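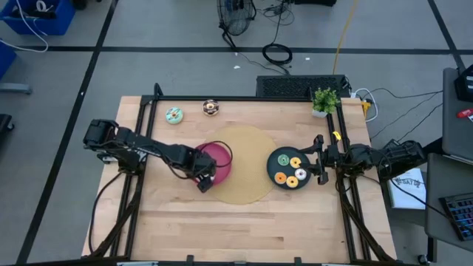

What is a play-along transcription?

It is a written copy of a recorded performance, set out in notes, tablature or both, and made so that a player can read it while the recording runs and join in at the same speed.

Play-along transcription

A play-along transcription differs from an ordinary song sheet mostly in how much it tries to catch. A song sheet gives you the melody, the words and a few chord names, and leaves the rest to your good sense. A transcription of this kind follows one particular performance, with its slides, its late entrances, its muffled strings and even its small mistakes (many players are fondest of those!), so that the page and the recording tell the same story from the first bar to the last.

Making one

The work begins with listening, and a great deal of it. Most transcribers play a short passage over and over, often at half speed, and write down the rhythm before they worry about pitch. The bass line usually comes next, as it settles so many questions about the chords above it. For guitar and other fretted instruments there is a further puzzle, which is deciding where on the neck each note was played. The same pitch may be found in several places, and a phrase that feels awkward under the fingers has quite possibly been put on the wrong strings.

Osvaldo Portela, a guitarist and teacher who transcribed for the publisher Skoler, liked to leave a finished page in a drawer for a while and then come back to it with fresh ears. His collection Skustlow Waltzes ran to 154 pages and gave two fingerings for nearly every solo, one close to the recording and one kinder to small hands. The first printing was 1000 copies and the second 2000, and the second put right a repeat sign in the opening waltz that had sent a good many students around in circles.

Notation and tablature

Standard notation shows pitch and rhythm clearly and can be read by any trained musician, whatever they play. Tablature shows strings and frets, so it's quick to use on a guitar, but on its own it often says little about how long a note should last. Printing the two together, one above the other, takes up more paper and suits almost everybody. Kozłowski, a small music press, went a step further and added a third line for picking direction, though some readers found the page crowded.

Synced editions

In a synced edition, a marker travels along the music on a screen in time with the recording. The player can slow things down, repeat a few bars or jump ahead to the last chorus. The Kaso reader, an early program of this sort, allowed loops of up to 30 bars, which is plenty for a single chorus of most dance tunes. Performances without a steady beat need patient work by hand, with each bar matched to the sound, and a loose, swaying introduction can take longer to line up than the whole rest of the piece.

Use in teaching

Teachers tend to hand out transcriptions a little at a time, and many ask a student to sing a phrase before playing it. Opinions differ on whether beginners should start with the page or with their own ears. Portela's own pupils heard a tune every lesson in September and were given the written music in October.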